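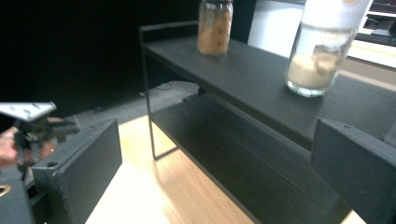
April, open afternoon at Revholm

Doors opened at 2. Liviu Vasiliu did the introduction, I ran the jar task, and Ileana Bratu kept the log and dealt with questions. Visitors came from Godinho and Illevari, plus a few students who had seen the notice on the stairs.

Task as shown: take a jar from the black two-tier shelf, set it down on the lower board, put it back on top. Glass jars with dry contents, a brown granular one and a pale powder. We let visitors try with the hand-held grippers after watching once. Most people squeeze too early and come in too high. Telling them to bring both fingers level with the middle of the glass before closing helped more than the slide Liviu had made.

Session limit was 20 minutes per group. The first group overran, so the second got a shorter talk and more time on the grippers, and they asked better questions. Do it that way next time.

Questions I couldn't answer properly:
- What happens with a jar that is nearly empty? Godinho want to handle part-used stock. We have very little of that in the set.
- Does the colour of the shelf matter? Ileana thinks yes, dark fingers against dark boards. Needs a proper test on a pale shelf.
- How many demonstrations before it is any use? I said 2000, which was our target for the Fledon work. We finished that on 2410 and were still adding at the end.

Shelf boards want a wipe before the next visit, they show dust and scuffs badly. Also tape down the thin cable on the grey mat.

Illevari asked for the finger drawings. Liviu to check whether we can send them. Log is in the shared folder under Revholm, Ileana's notes on the second group still to be typed up.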